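August, second shift notes, cleaned up a little
Posted by the Cell 4 maintenance desk

TICKET 74: Gripper drops push buttons, blames operator
Status: closed, pending somebody reopening it
Machine: Pelance bench arm, two-finger gripper, wrist camera
Priority: was "low," became "please"

Reported problem
Arm picks up a push button, lifts it, gets halfway to the fixture, and lets it sag until the cap points at the floor. Sometimes it drops the thing altogether. Cell stops with "part lost, check operator." The operator has been checked and is fine.

Entry, 6:10 a.m.
Power cycled. I know. It's on the form and the form has to be filled in. Ran the pick routine on the loose switches from the practice bin and got the same sag. Fingers close, the gripper reports a good hold, and the part starts to tip as soon as the arm speeds up.

Entry, 6:45 a.m.
Checked grip force in the settings. It was at the lowest step. The last person in there left a comment saying "gentle." Raised it by one, then by one more. Less sag, but now the part twists as the fingers close and arrives at the fixture facing the wall. Put it back one step.

Entry, 7:30 a.m.
Wiped the finger faces with alcohol. The rag came away gray. That should be on the weekly list, and I looked, and it is on the weekly list, with a full row of initials next to it. Moving on. Sag better on the first pick, back again by the fifth.

Entry, 8:20 a.m.
Pulled both fingers. The pads on the left one were worn smooth at the tip and still had their texture farther down, so we've been gripping with the top edge and nothing else. Same on the right, slightly worse. Swapped in a new pair from the Hofstetter drawer. The drawer label says Isier. The parts in it are the correct ones, so I left the label alone, and if you are reading this to find the fingers, that's where they are.

Entry, 9:05 a.m.
New pads, old habit. It still grabs too high on the part. The pick height in the recipe was taught on the short sample switch we had before the Zirnby order, and the current ones have a contact block under the body. So the fingers were closing on the collar, where there isn't much to hold. Re-taught the pick lower, on the block. Take the arm down slowly with the jog pendant, stop before the fingers touch the table, and save the point under a new name. Please don't save over the old one. We may get the short ones back, and I would like to be spared this morning a second time.

Entry, 9:40 a.m.
Noticed a little play in the right-hand linkage when I pushed on it by hand. Pivot screw had backed out. Took it out, cleaned the thread, one drop of the blue stuff, back in. Checked the rest while I was there and they were tight. With the play gone the two fingers meet in the middle again, and the twist I got at 6:45 makes a lot more sense.

Entry, 10:15 a.m.
Vision check. The camera had been picking out caps by color and was fine with yellow and red. Green it took two tries at. I cleaned the lens cover and re-ran the exposure step. I also put an orange block in with the switches to see if it would get confused with the yellow cap.

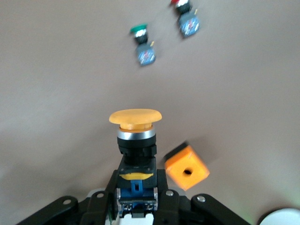 Ran it in a loop through lunch at half speed, then at full speed for the rest of the shift. No drops, no sag that I could see, no "check operator." The orange block was ignored every time, which is more than can be said for the phone on this desk. Green is found on the first try now, unless someone leans over the table and shades it, so don't lean over the table.

What was wrong, for the next person
Worn pads, wrong pick height, loose pivot screw. Any one of them would probably have let us limp along for another month. The grip force was a red herring and is back to one step above "gentle."

Still to do
Order more finger pads, we're down to the last pair. Change the error text, if anyone can find where it lives. Look at the weekly list and have a quiet think about those initials.

Closed 3:50 p.m.
Reopened 3:52 p.m., wrong button
Closed 3:53 p.m.

5 comments | 4 shares

Recent tickets
Pelance arm: pendant cable caught under cart again
Isier feeder hums, does not feed
Hofstetter drawer: where is the 4 mm hex key
Zirnby fixture clamp sticks when cold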